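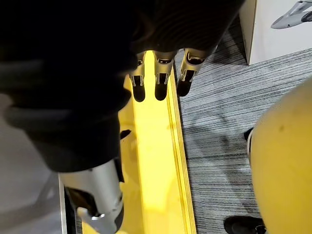
Three-finger hand over the yellow bar, Londimmont site.

Progress report to the Valderrama fund, period ending in March

Work on the Groltutora handling rules continued to plan. The draft now has 13 rules, up from 9 at the last report. The new ones deal with covers on hands and wrists, approach speed near a surface, and keeping walkways clear while an arm is powered.

We logged 306 supervised runs under the draft. Operators stopped 2 of them early, both under the approach speed rule. Both stops are written up in the log, and the wording of that rule has been tightened.

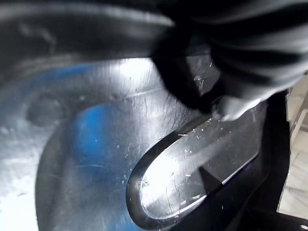 Fingertip pad close to the oval slot in the stainless-steel surface.

Shiny metal is still the weak point. The draft asks for a slower final approach over reflective parts, but it does not yet say how slow. Pasico has agreed to review that section – their comments are due in May.

Spending is within budget. The line for replacement covers is nearly used up, and we ask to move money from travel to meet it.

Next period: settle the approach speed figure, finish the operator checklist, and send the full draft out for comment.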